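Cuaderno de laboratorio. Línea de teleoperación, proyecto Grornen
Fecha: 20/7/20
Entorno: simulación (escenario de sala con mesa), robot de dos brazos, mando por control remoto
Estado: abierto

## Objeto de la sesión

Se continúa la recogida de demostraciones teleoperadas en el entorno simulado de Prinora. El propósito de la jornada era doble: comprobar que la nueva correspondencia entre los mandos y las muñecas del robot se mantiene estable durante episodios completos, y obtener material de la cámara de muñeca derecha con calidad suficiente para el primer entrenamiento de la política de imitación.

La sesión anterior quedó interrumpida por un desfase entre la orden del operador y el movimiento del brazo. Pallholm entregó una revisión del módulo de mando, instalada antes de comenzar. No se modificó ningún otro componente, de modo que los episodios de hoy puedan compararse con los precedentes.

## Preparación

- Escenario cargado con la configuración de referencia.
- Posición inicial de ambos brazos según la plantilla de Arruda, versión 2.
- Pinza derecha abierta al inicio de cada episodio.
- Registro de articulaciones, apertura de pinza y cámaras, con marca de tiempo común.
- Calibrado de los mandos con el operador sentado. De pie, la altura del hombro altera la referencia vertical y obliga a repetir el procedimiento.

Se verificó primero la aproximación a la mesa sin tarea asignada. El operador desciende con la pinza abierta, se detiene a poca altura sobre el tablero y mantiene la posición. Esta maniobra se utiliza como prueba de pulso: cualquier temblor del mando se traslada a los dedos y queda recogido en la vista de muñeca.

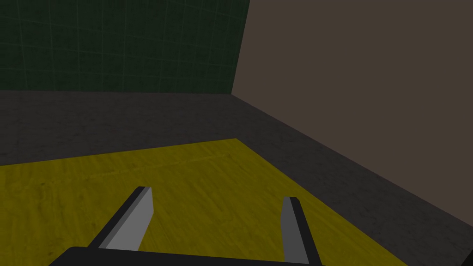
El temblor residual resultó aceptable con el filtro en su valor intermedio. Con el filtro alto la pinza se percibe pesada y el operador tiende a compensar con movimientos demasiado amplios; al soltar el embrague, el brazo conserva parte de ese exceso. Se decide trabajar con el valor intermedio y dejar constancia del mismo en la cabecera de cada archivo.

Conviene señalar que el reencuadre de los mandos (embrague pulsado, manos a posición cómoda, embrague suelto) debe realizarse con el brazo detenido. En las primeras tomas se hizo en pleno desplazamiento y el registro muestra un salto en la orientación de la muñeca. Dichas tomas se han marcado como no aptas y se conservan únicamente para diagnóstico.

## Desarrollo

Se grabaron 108 episodios. Tras la revisión se descartaron 11 por las causas siguientes: reencuadre en movimiento, pérdida momentánea del seguimiento del mando izquierdo y cierre involuntario de la pinza. Los restantes pasan a la carpeta de trabajo a la espera de una segunda lectura.

El límite se fijó en 900 pasos de simulación por episodio. Varios episodios válidos lo rozan, casi siempre por indecisión durante la aproximación final. No se considera oportuno ampliarlo todavía: una demostración larga y vacilante introduce pausas que la política tiende a reproducir. Se prefiere repetir la toma.

Criterios aplicados en la revisión:

1. El episodio comienza en la posición de plantilla, sin correcciones previas del operador.
2. La aproximación es continua. Se admite una única detención antes del cierre de la pinza.
3. El cierre se ordena con el gatillo a recorrido completo. Los cierres parciales se anotan aparte, dado que el registro de apertura los confunde con ruido.
4. La vista de muñeca permite juzgar la posición de los dedos respecto del objeto durante la aproximación. Con las piezas redondas la cara próxima puede ocupar buena parte de la imagen y ocultar lo que queda detrás; en ese caso se recurre también a la cámara general antes de dar por bueno el episodio.
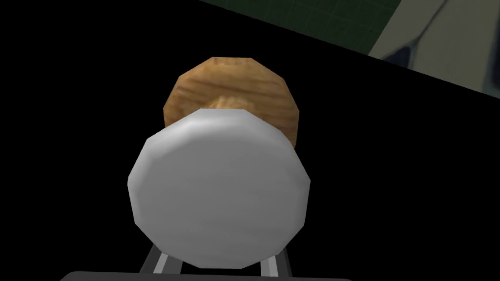
## Observaciones sobre la vista de muñeca

La pieza blanca de contorno facetado y el disco de madera situado tras ella plantean una dificultad conocida. Vistas casi de frente, ambas partes se leen como un conjunto coaxial y la profundidad resulta difícil de apreciar para el operador, que dispone de una imagen plana. Varios operadores han solicitado una indicación de distancia en pantalla. Se desaconseja por el momento: la política no dispondría de ese dato y la demostración dependería de una información ausente en el registro.

Como alternativa se ensayó una aproximación con la muñeca ligeramente inclinada. El operador aprecia mejor la separación, aunque la trayectoria se alarga y exige enderezar la pinza al final. Falta determinar si esa corrección se aprende bien o si genera oscilaciones. La cuestión se remite a la prueba comparativa.

El modelo de la pieza presenta pocas caras. Interesa saber si la geometría de colisión coincide con la visible, ya que un contacto sobre arista no se comporta igual que sobre superficie curva. Consulta pendiente con Prinora.

## Incidencias

- El seguimiento del mando izquierdo se perdió en dos ocasiones al cruzar el operador un brazo sobre otro. Se ha incluido la advertencia en la hoja de instrucciones.
- La marca de tiempo de la cámara general llegó con retraso en el primer bloque. Corregido al reiniciar el servicio de registro; los archivos afectados llevan nota en la cabecera.
- La fatiga del operador se aprecia al final de cada bloque. Se recomienda acortar los bloques y alternar operadores.

## Pendiente

- [ ] Segunda lectura de los episodios válidos por una persona distinta del operador.
- [ ] Respuesta de Prinora sobre la geometría de colisión.
- [ ] Comparación entre aproximación recta e inclinada, con igual número de tomas.
- [ ] Solicitar a Pallholm que el reencuadre quede bloqueado mientras el brazo esté en movimiento.
- [ ] Actualizar la plantilla de Arruda con el valor del filtro.

El primer entrenamiento no se lanzará hasta cerrar la segunda lectura. La entrega del conjunto completo sigue prevista para octubre.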